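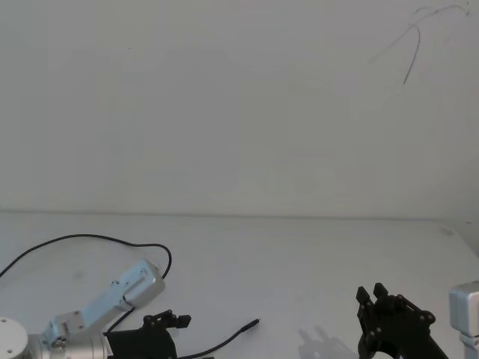
Was enthält die Wortliste Disa? Sie enthält 300 mundartliche Wörter aus Küche und Haushalt, jeweils mit Bedeutung, Ortsangabe und einem Beispielsatz.

Start Übersicht Dateien Mitmachen Lizenz Kommentare

Stand: Juli
Von der Redaktion Disa

Disa – Mundartwörter aus Küche und Haushalt

Disa ist eine Sammlung von Wörtern, die in deutschsprachigen Haushalten gesagt, aber selten geschrieben werden. Den Anfang machte eine Liste mit Namen für das Endstück vom Brot: Knust, Kanten, Ranft, Scherzl, Knäuschen. Später kamen Wörter für Geschirr, Reste, Putzlappen und das Essen zwischen den Mahlzeiten dazu. Fachwörter aus Gastronomie und Lebensmittelhandel gehören nicht in die Liste.

Die Einträge stammen aus 44 Orten. Dass ein Wort unter einem Ort steht, heißt nur, dass es uns von dort gemeldet wurde. Es kann im Nachbardorf genauso üblich sein oder dort etwas anderes bedeuten.

Dateien

Das Paket besteht aus zwei Dateien:

woerter.csv – die eigentliche Liste
orte.csv – die Orte mit Landkreis oder Bezirk und Dialektraum

Beide sind in UTF-8 gespeichert, Trennzeichen ist das Semikolon. Wer die Dateien mit einer Tabellenkalkulation öffnet und statt der Umlaute Sonderzeichen sieht, muss beim Import die Kodierung von Hand einstellen. Die Verbindung zwischen den Dateien läuft über das Feld ort_id.

Felder in woerter.csv

Jede Zeile hat fünf Felder.

wort – die Schreibung, wie sie eingesandt wurde, nach den unten genannten Regeln angeglichen
bedeutung – kurze Umschreibung in Standarddeutsch
ort_id – Verweis auf orte.csv
beispiel – ein Satz, in dem das Wort vorkommt
status – belegt, gemeldet oder fraglich

„Belegt“ heißt, dass das Wort für denselben Ort auch in einem gedruckten Wörterbuch oder einer Ortschronik zu finden war. „Gemeldet“ heißt, dass nur eine Einsendung vorliegt. „Fraglich“ vergeben wir, wenn sich zwei Einsendungen aus demselben Ort widersprechen. Fraglich ist kein Urteil über die Einsender – oft stimmen beide Angaben und gelten für verschiedene Generationen.

Schreibung

Für die meisten Dialekte gibt es keine verbindliche Rechtschreibung. Wir schreiben deshalb so nah am Standarddeutschen, wie es geht, ohne den Klang zu verlieren. Lange Vokale werden verdoppelt oder mit Dehnungs-h geschrieben, je nachdem, was die Einsendung vorgibt. Lautschrift verwenden wir nicht. Hauptwörter beginnen groß. Der Artikel steht nicht im Feld wort, er ergibt sich aus dem Beispielsatz. Beim Lappen zum Beispiel reicht die Spanne von Feudel über Hudel bis Fetzen, und Feudel meint im Norden den Lappen für den Boden, was im Feld bedeutung auch so vermerkt ist.

Verkleinerungen auf -le, -li, -chen, -ken oder -erl sind nur dann ein eigener Eintrag, wenn die Grundform am Ort nicht gebraucht wird.

Herkunft der Einträge

Der ältere Teil kommt aus dem Zettelkasten Stavo, einer privaten Sammlung, die uns zur Abschrift überlassen wurde. Auf den Zetteln fehlt manchmal der Beispielsatz. In diesen Fällen ist das Feld leer geblieben, wir haben nichts ergänzt. Der neuere Teil kam über das Formular auf unserer Seite. Personenangaben aus dem Formular wurden nach der Prüfung gelöscht und sind in keiner der Dateien enthalten.

Bekannte Lücken

Der Süden ist deutlich besser vertreten als der Norden. Aus den Städten kommt wenig, und was kommt, ist häufig von den Großeltern auf dem Land übernommen. Schimpfwörter für schlecht gekochtes Essen wurden gern eingesandt und sind überrepräsentiert. Wörter für Arbeiten, die heute kaum noch jemand im Haus macht (Kraut einstampfen, Schmalz auslassen), fehlen dagegen weitgehend.

Für Aussagen über die Häufigkeit eines Wortes taugt die Liste nicht. Auch Dialektgrenzen lassen sich damit nicht zeichnen.

Verwendung

Die Liste lässt sich mit jedem Programm lesen, das CSV kennt. Für das Suchprogramm Wukia liegt eine Vorlage bei, die nach Bedeutung sortiert und Schreibvarianten zusammen anzeigt. Der Kalenderverlag Lyimo druckt eine Auswahl der Brotwörter mit unserer Zustimmung nach.

Bei Veröffentlichungen bitte „Wortliste Disa“ und den Stand angeben. Veränderte Fassungen dürfen weitergegeben werden, wenn die Änderungen kenntlich sind.

Mitmachen

Neue Wörter bitte über das Formular und mit Beispielsatz. Am liebsten ist uns ein Satz, der zu Hause wirklich so gesagt wurde. Korrekturen zu vorhandenen Einträgen gehen schneller, wenn Wort und ort_id dabeistehen. Eingänge werden montags gesichtet.

Kommentare

Gast, 9:40 Uhr
Bei uns heißt das Endstück Knäppchen, und zwar nur das erste. Das letzte hat gar keinen Namen. Kann man das irgendwo eintragen?

Redaktion, 11:15 Uhr
Ja, im Feld bedeutung. Bitte den Ort dazuschreiben, dann legen wir den Eintrag an.

Gast, 14:05 Uhr
Die ort_id bei „Hudel“ zeigt bei mir auf eine leere Zeile in orte.csv. Liegt das an mir?

Redaktion, 16:30 Uhr
Nein, der Fehler ist bei uns. Wird mit der nächsten Fassung korrigiert.

Gast, 20:50 Uhr
Meine Mutter hat beim Vorlesen der Liste mehrfach widersprochen. Ich schicke die Einwände gesammelt über das Formular.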